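The tidy table at Jotstead

I got to Geum-ok Shim's workroom at Jotstead at ten in the morning, and she had a mug of tea in my hand before I'd found somewhere to put my coat. She's been writing her little Junitberg newsletter on small-space tidying for five years now, and I've read all 142 issues (yes, even the one on drawer liners).

I wanted to talk tables. Hers is light wood, and she likes a white foam board laid over the top. "Small things vanish on wood grain," she told me. "Put a cream ball on white and you'd think it would vanish too, but you see the shadow under it and you know right where it is."

What about baskets? She laughed at me — she'd been waiting for that one. "Little ones! People buy a basket the size of a bathtub and then they have a bathtub of junk. I like a small plastic one with a grid bottom, so the crumbs go through."

A ball, a basket and a pale, plain background are about as much as she wants to look at before lunch.
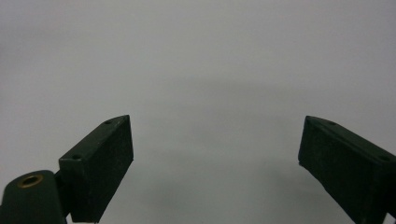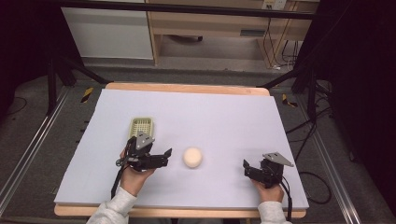
On putting things back

Geum-ok's rule is that a thing goes home before the next thing comes out. She picked it up at Ahn, the toy shop where she worked at 26, closing up every evening with two hands and no help.

"I was terrible at it," she said. "I'd carry five things at once and drop three."

And does she keep it up at home? She made a face. "My kitchen is a different interview." She did promise me a look at the Zomon shelves in February, and I'm bringing cake.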